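Trenditel FT-200 Enclosed Folding Table
Garment finishing and packing equipment

The FT-200 is a flat folding surface with walls on three sides, supplied by Drotico for garment finishing, returns handling and folding trials. The surface and the walls are white, the walls matte and the surface glossy. Dark jersey, which is hard to judge on a gray or patterned top, reads clearly against it, and a twisted hem or an untucked sleeve can be found before the garment goes to the bag.

The table is used mainly for T-shirts and other light knitwear. The standard long fold starts with the shirt laid lengthwise, collar toward the back wall. Sleeves are tucked in and the sides are brought over until the body forms a strip close to a third of its original width. The strip is then folded up from the hem.

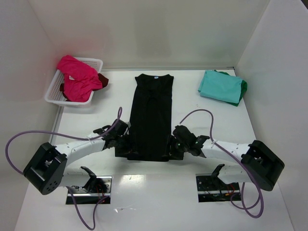

Black T-shirt in long fold, collar to the rear, held at the lower end.

The neck label is a convenient reference during the long fold. If it moves off the centerline by more than the customer's tolerance, open the shirt and start again. Correcting the strip by pulling on one side stretches the knit and leaves a wave in the edge.

Creases at this stage are normal in unpressed goods. Smooth them from the collar down with a flat pull at both corners of the hem. The top gives enough drag to keep a single layer in place and still lets the cloth be turned without lifting.

The open side is the working side. The base openings at the near edge take mounting hardware and cabling and should be left clear of cloth. 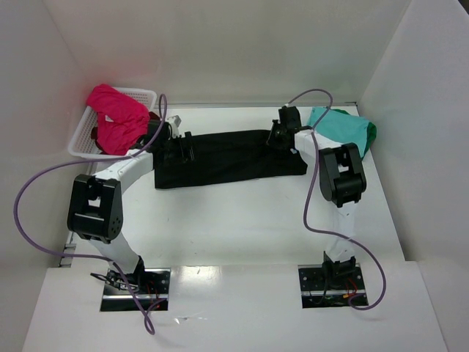
Surface and Care

Larger pieces are spread across the rear half of the top, long side parallel to the back wall. Level the lower edge first, then draw out the ends. Wrinkles gather wherever the fabric is pinched, so release and re-grip close to the corner before the first fold.

Wipe the top and walls with a damp cloth and mild detergent. Do not use solvent or abrasive pads. Light scuffs and small marks appear on the top in regular use and do not affect folding. Lint from dark cotton collects along the seams between table and wall and is best removed with a soft brush.

Ordering

Order code: FT-200
Lead time: 13 working days
Wall set, replacement: FT-200-W
Table top, replacement: FT-200-T
Packing: 2 cartons

Product contact: Nandi Moodley, Drotico
Spare parts: Pravesh Du Plessis, Drotico

Page revised August 2020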